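Newsroom > Press Releases > Arts and Community

Stumton Paper Museum Reopens With 1,016 Napkins and Slightly Better Heating

STUMTON, 8 Jul 2022 – The Stumton Paper Museum will reopen its doors this month after a renovation that was planned for 14 weeks and took a good deal longer. The opening show, "Please Take One," gathers 1,016 paper napkins from diners, weddings, airlines and one very short-lived political campaign.

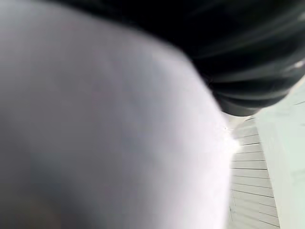

The napkins come from the estate of the Vukadinović family, who ran a roadside restaurant outside town and threw away very little. Museum director Despina Georgiou accepted the gift in April, before anyone had told her how many boxes were involved.

"We were offered a few napkins," said Georgiou. "I said yes on the phone. I have since learned to ask follow-up questions."

Exhibition design is by the local studio Skultura, whose previous work includes a parking garage and a well-liked bus shelter. Visitors will move through 3 rooms, arranged by decade, with a side gallery for napkins that people wrote on. These include two marriage proposals, a recipe for bean soup and a business plan that curator Doina Lazarević calls "no worse than most."

The renovation also brought new lighting, a ramp at the front entrance and a heating system supplied by Dradix. The old system is remembered mainly for its noise. Seating has been added for 90 people in the lecture room – the chairs match, a first for the museum. 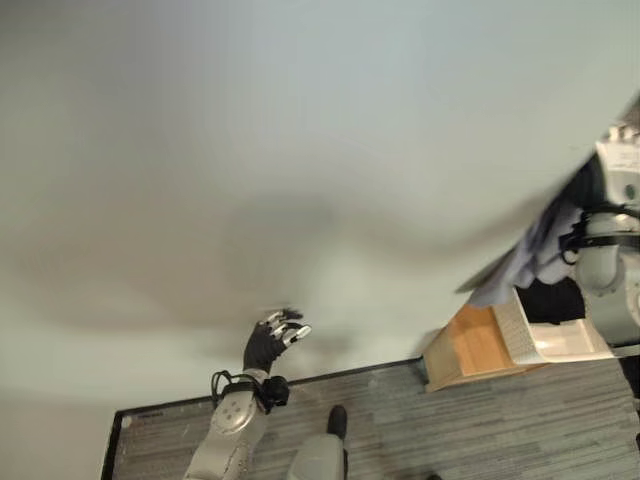
VISITOR INFORMATION

Admission is free for members and for anyone who donates a napkin the museum does not already own. Staff will check. Used napkins will be politely declined, with exceptions for historic gravy.

Lazarević will lead a tour each morning during opening week. Groups should book ahead through the front desk. The cafe will be open throughout and has switched to cloth.

Recent releases
Museum Roof Declared Mostly Finished
Envelope Night Returns by Modest Demand
Skultura Chosen for Gallery Redesign
Correction to Our Statement on the Blotting Paper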